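Eighteen forty-nine and a sore thumb

I have now closed a gripper 1,849 times on purpose. I know the number because the number is the job. There is a spreadsheet, and the spreadsheet has a column for good takes and a column for the other kind, and by the end of August I was dreaming about the other kind.

When I signed on at the Testholm workshop I had a vague notion that teaching a machine to do things would involve thinking. What it involves is picking up a thing, putting the thing down somewhere else, and then doing it again slightly differently. You hold the tool in your hand, the camera on it records what your fingers are up to, and later all of that gets poured into a model that is supposed to work out what you meant. My mother asked what I do all day and I said I tidy up very slowly for an audience that isn't there yet. She said that sounded like raising me.

The "slightly differently" part is harder than it sounds. People are creatures of habit and I am apparently several of them. After two hundred takes I had a groove: same approach from the right, same little hesitation over the target, same flick of the wrist at the end. The first model we trained on my takes learned the hesitation beautifully. It would come down toward the cup, stop, seem to reconsider its whole life, and then carry on. Everyone at the next bench knew exactly whose takes those were.

So now we have rules. Start from a new spot each time. Move the objects between takes, and move them properly, none of this nudging them half an inch and calling it variety. Swap hands every 10 takes. If you fumble, keep going and recover, because a recovery is worth more than a clean take. I like that last rule a great deal and have contributed to it generously.

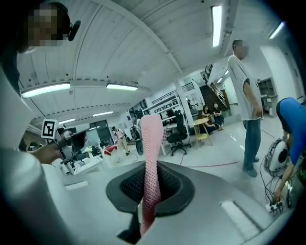
The other thing I had to unlearn was wanting the place to be neat. My instinct before a session is to clear everything out of the way and ask people to please go and stand somewhere else. For my first week I did that, and got 4 days of lovely calm recordings that all looked the same. The model did fine right up until somebody walked past. Now the rule is that life goes on. If someone wants to sit on the floor, they sit on the floor. If there are cables down, you step over the cables. I still twitch a bit.

You get strange about fingers, too. I never had an opinion about rubber or fabric or how a fingertip should feel against a mug, and now I have several, and I will share them with you at a party until you leave. Too slick and the thing slides. Too grippy and it won't let go, so you end up shaking it like a person with tape on their hand, and guess what the model learns. (Yes. It shook. We have the recording, I have been asked not to show it at meetings any more.)

We keep our takes in two piles. The Mitton pile is the tabletop work, cups and lids and the folding of small towels, and the Fesau pile is everything else, meaning whatever we ran out of patience to sort. Fesau is my favorite. It has the take where I sneezed, and the one where I went to pick up a spoon and came back with the placemat. Mitton is better behaved and gets used for all the demos.

There's a lot of labeling afterward, and I'd put it somewhere between doing taxes and watching your own wedding video. Mark the start, mark the grasp, mark the release, next. I had no idea how long I spend just hovering. You could make a sandwich during some of my grasps. I've started cutting the worst ones, then feeling guilty and putting half of them back, in case there's a robot out there someday that also needs a minute.

The next round starts once we've settled on a shelf task. I have asked for big objects with handles. The current list from the Oksanen bench says "grapes, single," so I expect I'll be buying thumb tape.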